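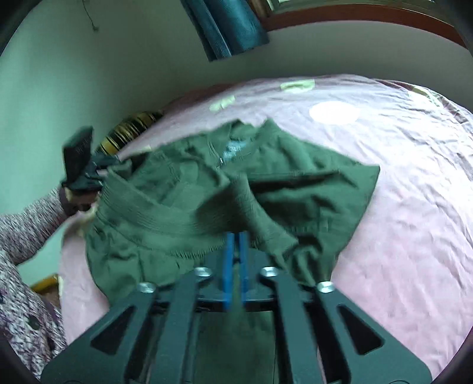
The Case for Leaving It on the Bed

I own a sweatshirt that has not been inside a dresser drawer in two years. It travels. It goes from my back to the bed, from the bed to the chair, from the chair to the washer when the conscience of the household stirs, and then to the bed again, where it arrives clean and immediately looks as if it had been slept in by a larger person. I have been told this is a failing. I would like to argue that it is a storage method.

The folding lobby is large and well rested. My sister-in-law, Rohani Pattinasarany, belongs to it. She folds T-shirts into small upright packets and files them like library cards, so that on opening the drawer you are faced with 16 identical gray spines and have to pull one out to find out what it is. She gave me a set of drawer dividers made by a company called Tendside. They came with a booklet. The booklet said that a folded drawer is a letter to your future self, and I thought that if my past self had anything to tell me he could have left a note about the car registration.

I did try. For most of March I folded everything on the day it was washed, standing at the foot of the bed like a man dealing cards. Dish towels are a pleasure. Pillowcases are fine. Anything that is already a rectangle folds very nicely, and I suspect the whole reputation of folding rests on these items, the way a bad restaurant can live for years on its bread.

Then you come to the sweatshirt. A sweatshirt is a thick tube with two thinner tubes attached, and a ribbed band at the bottom whose only job in life is to pull inward. You lay it flat and it objects. You smooth the body and the hem gathers itself up again. You bring in one sleeve, which crosses the chest and lies there like an arm in a sling, and then the other, and now there is a lump in the middle the thickness of a paperback. You fold that in thirds. By the time you have carried it across the room it has relaxed into the shape it wanted in the first place, and you put it in the drawer anyway, pressing down with one hand and closing with the other.

What exactly has been achieved? It will come out creased. It would have been creased on the bed. The creases from folding are straighter, I grant that, and some people seem to find a straight crease more respectable, as though the shirt had been injured in the course of its duties.

Willy Visser, who lives downstairs from me and irons his jeans, says that the real point is finding things. I take this seriously. A pile does have a finding problem. But I have watched myself carefully and I can report that I wear the top third of any pile and nothing else, and that when I had everything filed in the dividers I wore the front third of the drawer. The rest of my clothes are a kind of museum collection under either system. All the drawer adds is darkness.

And the pile has information in it, if you know how to read it. A sweatshirt turned half over with one sleeve flung out is one that somebody means to wear again. A sweatshirt in a ball is on its way to the wash. Inside out means a decision was put off, usually at eleven at night. My whole week is laid out there in layers and I can put my hand on Tuesday without looking. Fold it all up and every garment looks equally innocent.

There is also the matter of the label. In a drawer full of packets, you find out which way around a thing is by opening it up completely, which undoes the fold, which means the fold lasted exactly as long as you had no use for it. On the bed, you look for the little printed patch at the back of the neck, grab the shirt somewhere near it, and put your head in. Mine has been washed so often that it's mostly a rumor now, but it still tells me which side is the back, and that was always the only part I consulted. I could not tell you what it used to advise about bleach.

I should be fair to the opposition. There is a problem with keeping clothes on a bed, and it comes around every night. For this I have the chair. My wife calls the nightly transfer from bed to chair, and the morning transfer back, the saddest commute in the city. She is a lapsed folder herself. She does the towels and her own sweaters, because a hanger gives knitwear shoulders, and she leaves the rest to me with a look. We have an understanding about the left side of the bed, which is that it has to be a bed by ten.

I also admit that guests are hard to explain it to. When Deok-su Kang stayed with us he put his coat on the chair, on top of my week, and I lay awake a while thinking about the order of things underneath.

The dividers are still in the drawer. I keep batteries in one and takeout menus in another, and a tape measure that finally has somewhere to live. Rohani is coming for the weekend and I have promised my wife that the sweatshirt will be put away by then. I've been over to look at it twice. It's lying with its hem rucked up and one sleeve out to the side, and the drawer is open, and I have gone to make coffee.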